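Trundetti Community Help > Learning from demonstration > Results and reporting

Held-out position test: is my success rate worth reporting?
Posted by plillach_bench, 10/03/2018

I'm trying to write up a pick-and-place result and I'm stuck on how to report it. The task is tissue pack into bowl. The arm policy was trained on 1,143 teleoperated demonstrations, all with the bowl near the middle of the table and the pack somewhere to the right of it.
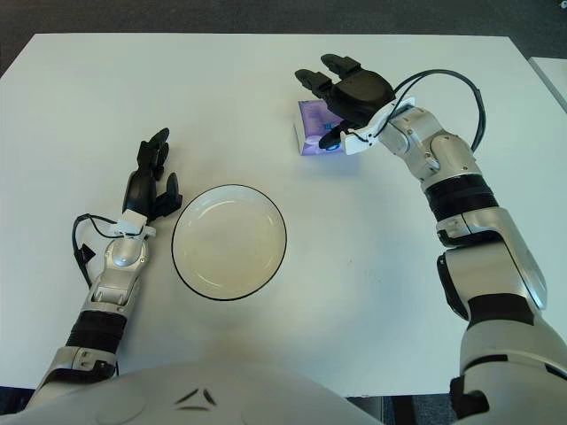 The baseline is the same network trained on the first 1,000 demonstrations, before we started varying which way the pack was turned. Both versions get 20 trials each, and the pack goes down in positions that were left out of training. The newer policy wins by 2 successes. My labmate says that is a result. I say it could be luck. The left arm has no job in this task, but its joint angles are still in the input vector, in case that matters.

What would you want to see before you believed it?

heo_rig
With 20 trials a side, a gap of 2 doesn't tell you much. I would not put it in an abstract. Run more trials if you have the robot time, and give the interval next to the rate.

The bigger thing is pairing. Mark the start positions with tape, run policy A and policy B from the same mark, then move to the next mark. Switch which one goes first. If you ran all of A in August and all of B later, you are also measuring whatever changed on the rig in between.

Also split the score into stages. We use reach, contact, lift, release. A pack lying flat and a pack standing on its side are different grasps, and one number hides that.

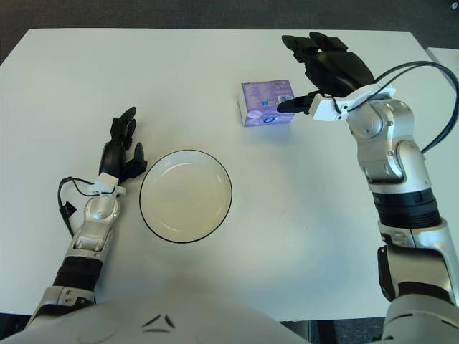

2 min read

On the left arm: try dropping its joints from the input and retraining. We had a policy on the Jovell setup that learned to key on the idle arm's resting pose, which drifted a little between sessions. Taking it out cost us nothing in training loss and the held-out score went up. Yours may not do that, but it's a cheap check.

trundetti_user_b
just get more demos, works for us

jovell_tables
Agree with the first reply on pairing. I'd add that you should write down what counts as a success before you run anything. Pack touching the rim and falling outside — is that a failure or a partial? Decide now. 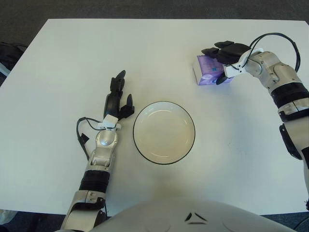 For the grasp stage we only count it once the pack has cleared the table and stayed up through the start of the move toward the bowl. Fingers closed on the pack is logged as contact and nothing more. When we rescored older runs that way, several of our "grasps" went away. Have someone who doesn't know which policy is running do the scoring from video.

If the gap is still there after that, report it with the per-stage table and leave the word "significant" out unless you've done the test.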